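How to Build a Timeline for Your Novel Before You Revise It

Most continuity problems in a first draft are timeline problems. A character has a black eye on page 40 and no bruise the next morning. A pregnancy lasts eleven months. Two people meet for lunch after one of them has already left town. Readers may not be able to name the mistake, but they lose a little trust in the book each time.

I write mysteries, and I make a timeline after the first draft and before the second. Doing it earlier never worked for me, as the plot moved too much. This page explains the method I use now. My examples come from Gridcombe, my second book, in which a lab technician is found dead at a small research company called Rutberg.

What you need

A finished draft, or at least a draft with an ending. A spreadsheet or a stack of index cards. A calendar for the year your story takes place, even if you never state the year in the book. Allow yourself several evenings. Gridcombe had 54 scenes and 353 manuscript pages, and the timeline took me a little over a week.

Step 1: List every scene

Go through the draft from start to finish and give each scene one row. Don't fix anything while you do this. If you see a bad sentence, leave it alone.

Each row gets these columns:

Scene number
Chapter and page
Day
Start time
Length of the scene in story time
Point of view
Who is present
Where it happens
What the reader learns
What the text says about time

The last column matters most. Copy the exact words: "three days later," "that evening," "the week before the funeral." If the text says nothing, write "none."

Step 2: Pick an anchor

Choose one event that can't move and call it Day 1. In a mystery this is often the crime. In a romance it might be a wedding. Everything else is counted forward or backward from there, so the day before the anchor is Day -1.

My anchor was the technician's death, at 9:40 on a November night. I had already written the medical examiner's scene around that time and didn't want to redo it.

Step 3: Fill in the days

Work outward from the anchor using only what the text says. When you reach a scene marked "none," use pencil, or a different color in the spreadsheet, and put in your best guess. Keep the guesses visibly different from the facts. You'll want to move them later, and you need to know which ones are free to move.
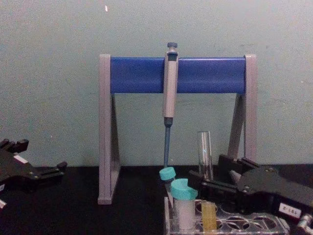 Once the days are in, sort the whole sheet by day and time, ignoring chapter order. Read down the list. You are now reading the story in the order it happened to the characters, and the problems tend to show up fast.

In my draft, Inspector Shahbazi interviewed the night guard on Day 4 and quoted a phone record that didn't reach her desk until Day 6. I had read that chapter at least five times without seeing it.

Step 4: Follow each main character alone

Filter the sheet so it shows one person at a time. Check three things as you go down the list.

Can they get from one place to the next in the time allowed? Have they slept and eaten? Do they know only what they could know by then?

For the third check, I add a short note whenever a character learns something important. For a villain, also add rows for what happens off the page. My killer had no scenes for two full days, and when I wrote down what he was doing, I found he had no chance to return the stolen key card. That cost me a new chapter.

Step 5: Check the backstory

Make a second, smaller sheet for everything before the book opens. Birth years, marriages, jobs, deaths, and moves are enough. Put each character's age beside each event. I had a mother who was nine years older than her son, caused by changing his age in chapter two and forgetting hers.

Step 6: Fix the cheap problems first

Sort the problems you found into two groups. The first can be solved by changing a word or a line: "Tuesday" to "Thursday," or "an hour" to "three hours." Do these in one sitting and update the sheet after each.

The second group needs a scene moved, cut, or added. Write each one on its own card and save them for the full revision.

Watch what else a move drags along. Weather, daylight, meals, injuries, and phone batteries all belong to a particular day. When I moved the break-in from 4 p.m. to 6 p.m., the sun had set, and a witness who "squinted into the light" had to be rewritten.

Step 7: Let someone else check it

Give your reader the sheet along with the draft. My critique partner, Valquíria Peixoto, reads with a ruler laid across the page and marks every time word she comes to. She found four I had missed, including a store that was open on a holiday.

Keep the timeline when the book is done. Copy editors ask questions about dates, and if you write a sequel you'll need the ages again.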